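Cómo me organizo con los cables, los cargadores y las contraseñas en casa

21 de julio de 2024

Vuelvo después de unas semanas sin escribir y lo hago con un tema poco glamuroso: la tecnología doméstica. Los cajones llenos de cargadores, las fotos duplicadas, el router escondido detrás de la tele... Llevo desde enero poniendo orden en todo esto, a ratos, y os cuento lo que me ha funcionado (y alguna cosa que no).

El cajón de los cables

Empecé por lo peor. Vacié el cajón entero encima de la cama y conté 18 cargadores, ¡dieciocho!, para una casa en la que vivimos dos personas. Hice un montón con los que usamos cada semana y otro con los que no sabía ni de qué aparato eran. Estos últimos los metí en una bolsa con la fecha apuntada, y si en seis meses no los echo de menos van al punto limpio. De momento solo he tenido que rescatar uno, el de la báscula.

Los que se quedan van enrollados con una tira de velcro de las de coser, cortada en trocitos. Las bridas de plástico las probé y las odio, porque cada vez que necesitas el cable tienes que buscar las tijeras. Y a cada enchufe le pongo una etiqueta con cinta de carrocero y rotulador permanente: «aspirador», «altavoz cocina», «cepillo». Queda feo, lo sé, pero va dentro de un cajón.

El router, al aire

El mío vivía dentro de un mueble cerrado, con un jarrón encima. Lo saqué a una balda alta del pasillo y el wifi del dormitorio mejoró muchísimo. Si tenéis la casa alargada como yo, probad a moverlo hacia el centro antes de comprar un repetidor. Y quitadle el polvo a las rejillas con una brocha seca, de las de pintar, que sea suave.

Otra cosa sobre el router – apuntad la contraseña del wifi en un papelito y pegadlo por dentro de la puerta de un armario. Las visitas os lo agradecerán y vosotros no tendréis que poneros a gatas a leer la pegatina.

Limpiar pantallas y teclados

Para las pantallas uso un paño de microfibra apenas humedecido con agua, nada más. Siempre con el aparato apagado, que así se ven mejor las huellas. Nunca echo el líquido directamente, lo pongo en el paño. El limpiacristales lo tengo prohibido desde que me cargué el monitor viejo: le salieron unos cercos que no se fueron jamás.

El teclado lo desenchufo, le doy la vuelta, unos golpecitos (salen migas de tres inviernos) y luego paso un pincel entre las teclas. Para los auriculares, un cepillo de dientes seco y paciencia.

Las fotos del móvil

Aquí tenía un problema serio: unas 1544 fotos en una sola carpeta, la mitad capturas de pantalla de recetas que no he hecho nunca. Intentar borrarlo todo en una tarde es una locura, acabas mirando las vacaciones y no borras nada. Lo que hago ahora es borrar mientras espero a que hierva el agua de la pasta, empezando por las capturas. En la primera semana cayeron 496, y casi ni me enteré.

Las que quiero guardar las paso a un disco externo cada dos meses, y una segunda copia la dejo en casa de mi hermana. Si el disco está siempre al lado del ordenador y hay una gotera, os quedáis sin las dos cosas.

Contraseñas sin dramas

Yo era de las de la libreta. Ahora uso un gestor de contraseñas para casi todo y solo me aprendo una frase larga, de esas absurdas que se te quedan. La libreta sigue existiendo, pero solo tiene los códigos de recuperación y está guardada con los papeles del piso. ¡No la dejéis junto al teclado, por favor!

Regletas y calor

Una regleta con interruptor para la tele, la consola y el altavoz, y se apaga todo de golpe al irme a dormir. Eso sí, nada de enchufar una regleta en otra, ni de poner ahí el radiador o el horno pequeño. Y si un cargador se calienta tanto que molesta al tocarlo, fuera. Yo tiré uno que le tenía cariño y todo.

Me queda pendiente el armario de las cajas vacías – esas que guardamos «por si hay que devolverlo» –, pero eso ya para otro día. Si tenéis algún truco para las pilas gastadas, que las mías andan por todos los cajones, dejádmelo en los comentarios.

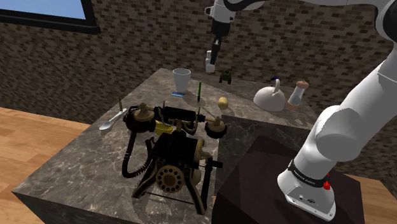 Brazo robótico blanco junto a una mesa de mármol, imagen generada por ordenador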